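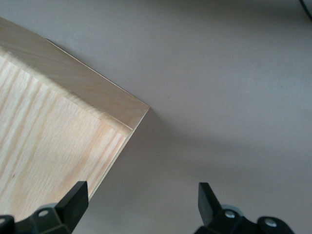

Chapter 7
Wrist-View Teaching Kits: Selection and Acceptance

7.1 Scope of the chapter

The preceding chapters treated the arm, the controller and the end effector as separate items, each bought against its own data sheet. Small buyers seldom purchase that way. A training workshop or a light assembly shop is more likely to order a kit, in which a two-finger gripper, a wrist camera, a mounting bracket and the recording software arrive under one part number and one warranty. The arm is usually already on the bench.

This chapter takes one such product, the Halonbridge teaching kit, and follows it from the written offer to the signed acceptance sheet. The same procedure applies to other kits of the type. Where the Halonbridge kit departs from common practice, the text says so.

By the end of the chapter the reader should be able to read a kit offer and list what it leaves out, check the view from the wrist camera before any program is recorded, plan a set of test grasps on a simple open box, and write an acceptance report that a supplier can act on.

7.2 Terms used

Finger pad. The flat part of a finger that meets the workpiece. Pads wear and are replaced as a pair.

Opening. The clear distance between the two pads, measured at the pad faces and not at the brackets.

Wrist view. The picture delivered by a camera fixed to the last link of the arm. It moves with the gripper, so the fingers hold a constant place in it while the bench and the workpiece move.

Straddle. The position in which one pad is inside a wall and the other is outside it, with the wall free between them. A box or tray picked up by its wall must be straddled before the gripper closes.

Demonstration. One complete run of a task, guided by a person and stored by the software.

7.3 What the offer contains

The offer examined here was issued by Halonbridge to the Owino training workshop in Istenitz. It listed 8 line items: the gripper, one pair of black finger pads, a spare pair, the camera, the camera bracket, the cable set, a software license for one workstation, and a half day of remote setup. It did not list an adapter plate for the arm flange, strain relief for the cable, or fasteners for the spare pads. Felista Were, who prepared the purchase for the workshop, asked for all three in writing and received a revised offer with the plate added. The cable clips and fasteners were bought locally.

Omissions of this kind are common and do not by themselves count against a supplier. They become costly when they are found after delivery. The buyer should therefore draw the full assembly on paper, from flange to pad, and mark each part with a line number from the offer. Any part without a number is a question for the supplier.

The license deserves the same care. The Halonbridge license covers recording and playback on one workstation. Moving it to a second machine requires a release code, and the offer gave no time limit for issuing one. The competing offer from Ellgate included two workstations but no spare pads.

7.4 Checking the wrist view

The view is checked with the arm powered, the gripper open and a workpiece on the bench. Both finger pads must be visible along their working length. If only the tips can be seen, the operator cannot judge whether a wall lies between the pads, and the bracket must be tilted or moved back.

A pale workpiece on a pale surface is a useful hard case. In the chapter's opening view, a light wooden box rests on a light gray surface. The rim carries a thin bright line, and a soft shadow spreads from the box across the surface near the right finger. Both help the eye find the edge. Both also change with the lamp, and a program trained under one lamp may do poorly under another. The lamp position belongs in the record.

Black pads against a light bench give strong contrast and are easily located. On a dark bench the same pads may be lost, and the check must be repeated if the bench covering is changed.

7.5 The box-wall test

Emmanuel Nyamweya wrote the test used at Owino. The box is set at an angle to the gripper, with a corner toward the middle of the view. The operator opens the gripper, brings it to a straddle over one wall, lowers it, closes, lifts, holds and returns the box to the bench. Each run is stored as one demonstration.

The workshop recorded 26 demonstrations and stopped the session at 1630. Runs in which a pad touched the rim on the way down were kept in the log and marked. They were excluded from training but counted in the report.

Three entries are required for every run: the angle of the box, the opening at the start of descent, and any contact before closing. A fourth, the state of the screws at the finger brackets, is entered once at the start and once at the end of the session. A loose bracket lets the pad shift, and the fault can be mistaken for poor guidance by the operator.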